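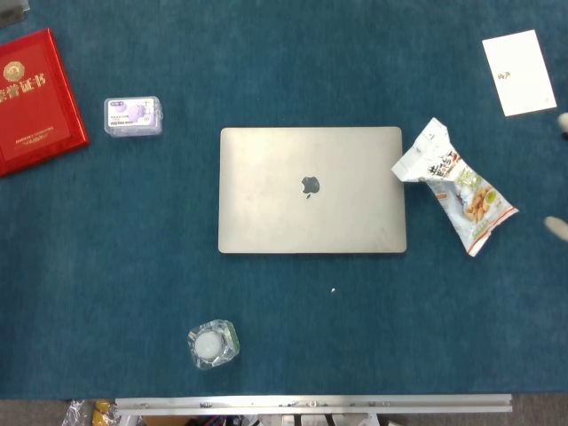 **Slide 4. Battery aging in stored equipment.** Lithium-ion cells lose capacity on the shelf as well as in use, and the two effects add up. Calendar aging depends mainly on temperature and state of charge. A closed laptop like the silver MacBook on the slide gives no outward sign of either one, so the inventory sheet has to carry both. Pause for the Flarnitz question if it comes up.

**Slide 5. Storage policy, Hurkarer site**

- Store at 40 percent charge. Recheck in May.
- Shelf temperature limit is 17 °C. Read the value from the logger, not the wall thermostat.
- Inventory covered: 2,150 units. Akolgo is excluded until its records are merged.

**Slide 6. Open items**

Skunico export still drops the charge field on import. Say so plainly and move on. If asked about cycle counts, those are logged separately and are outside this talk. Skip slide 7 if less than five minutes remain.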